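December, bench 2, Zulstead

Hand-held gripper trials cont. Comparing the Katene fingers (plain black blocks) against the Dullitum set. Same handle, same camera, only swapped the fingers. Sera logger running the whole time, 9 GB so far, need to clear the drive before tomorrow.

Morning was mostly lost. Logger dropped the width signal twice, cable again. Reseated it, taped it, fine after that. Camera exposure locked by hand now – auto was pumping every time the white surface filled the view and the finger edges went gray. Left it on the low setting. A bit dim in the middle of the image but at least it stays put.

Width readout at full open says 150 with both sets. Can't be right for both, the Dullitum pads are thicker. Sayaka Oshima thinks the zero is stored in the handle and never gets redone on a finger swap. Try: close fully, power cycle, read again.

Fingers, camera view, both open:
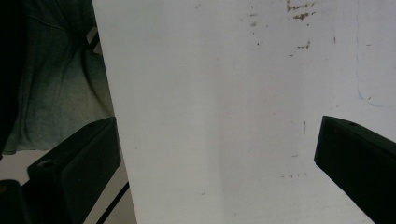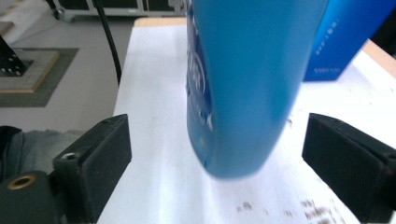
Fingers open in both. First one facing the white panel, second with the blue bottle between them.

Notes from the views
- both fingers visible at full open, good, that was the main worry with this lens
- bottle blurs when it moves, see second one. Label no use for tracking. Shorter exposure means more light, ask about the second lamp
- dark marks on white show up strongly. Wipe everything down before the real runs, don't want the tracker grabbing onto dirt
- bottle body is glossy, reflection might upset the edge finder. Try with matte tape round it

Feel, so far: Katene is stiffer and I trust where the tips are. Dullitum set gives more on round things, less fussy about approach angle, but the left one had a slight wobble by noon. Screw was loose, my fault probaly. Tightened, will redo those grabs, don't count the early ones.

Frame count on the last clip is 599, was expecting 600. One dropped at start or at end? Check timestamps before blaming the cable a third time.

To do
- zero test as above, both sets
- redo Dullitum grabs from the top
- ask Sayaka for the newer Sera config, mine still has the old finger lenghts in it
- spare pads??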